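Apuntes > Redes y servicios > Tema 2

Tema 2. Disponibilidad, latencia y sondeos

Profesor: Abhishek Upadhyay 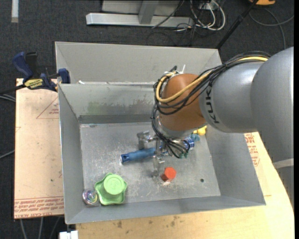 Un servicio web está disponible cuando responde a lo que le pedimos dentro de un plazo razonable, y ese «razonable» ya es una decisión nuestra (¡y de las más interesantes del curso!). Un ping contesta aunque la base de datos lleve horas caída; por eso sondeamos la página de acceso y buscamos en ella un texto conocido. Conviene pensar en la cadena entera: DNS, conexión TCP, negociación TLS, servidor, aplicación. Se parece al mazo de cables negros que recorre el brazo KUKA por encima, con el cable amarillo siguiendo la misma ruta: muchas líneas comparten camino, y un fallo en ese tramo común las afecta a todas a la vez.

2.1 Leer un sondeo

En la práctica usaremos Noter, que guarda código de estado y tiempo de respuesta. Del servidor Piltamska tenemos 2.326 sondeos de febrero, con 27 fallidos:

disponibilidad = (2.326 − 27) / 2.326 = 98,84 %

Ojo, que aquí viene lo bonito: veintisiete fallos seguidos son una avería; repartidos por el mes, apuntan a otra cosa muy distinta. Dibujad siempre la serie temporal antes de calcular nada.

2.2 Para entregar

Comparad Piltamska y Plindoreck con dos umbrales de espera distintos. ¿Cambia el orden? Entrega: 16/05/2025.

Compartido 2 veces

Contacto | Volver arriba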